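Progress report on the Drundimo hostel guide
October 24, 2023
Prepared by Declan Bickerstaff for the Hulme Travel Fund

Dear all,

First of all, thank you for your patience while I was out of reach for most of the last stretch. The signal past Pekport comes and goes (mostly goes), and I know a few of your emails sat unanswered longer than they should have. I'm back at a proper desk now with a proper cup of coffee, and there is a lot to tell you.

As you'll remember, the grant was for a free guide to the backpacker route between Pekport and Drundimo, with honest write-ups of the hostels, the night buses and the places where a person on a small budget can eat well. I have now stayed in 9 of the hostels on the list. Two of them I would happily go back to tomorrow, one I left at four in the morning with my boots in my hand, and the rest fall somewhere in the comfortable middle.

The kitchens turned out to matter a lot more than I had planned for. Travelers kept bringing them up at breakfast, on the bus, in line for the shower. People will put up with a thin mattress if they can fry an egg and sit down with strangers to eat it, so every hostel entry now has its own short kitchen section, covering hours, what is provided and whether you have to bring your own pan.

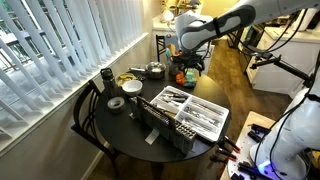
Forks, knives and spoons sorted in a tray on a round black table.

The surveys went better than I dared hope. We got 244 filled in, a good many of them with long, lovely notes on the back, and I have been typing those up in the evenings. The question about safety on the late bus brought the most careful answers, and I'd like to give it a full page in the guide if you agree. Some 100 of the people who wrote to us were traveling alone for the first time, and their worries were very different from mine at that age!

Now for the parts that are behind. The Drundimo chapter is only half written. The road was closed by a landslide for the first part of October and I spent those days in Janis instead, eating far too much fried fish and getting the ferry times straight. Those did need doing, as the printed schedule at the dock was two seasons old. I also still owe you the walking map of the old quarter in Pekport. The draft has the market on the wrong side of the river, and I'd rather fix it than send you something I'm embarrassed by.

On money, we are a little under on buses and a little over on beds, and the two nearly cancel out. The one extra cost was a replacement backpack after a strap gave way on the ferry ramp. I have kept the receipt and will leave it to you whether it counts.

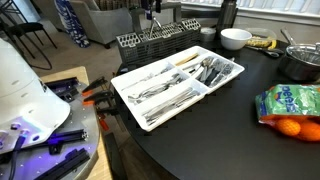 Will the guide still be ready before the next travel season?
The full text should be with you in 10 weeks, with the Drundimo chapter coming last and the map a little ahead of it.

Warm regards to everyone at the office,
Declan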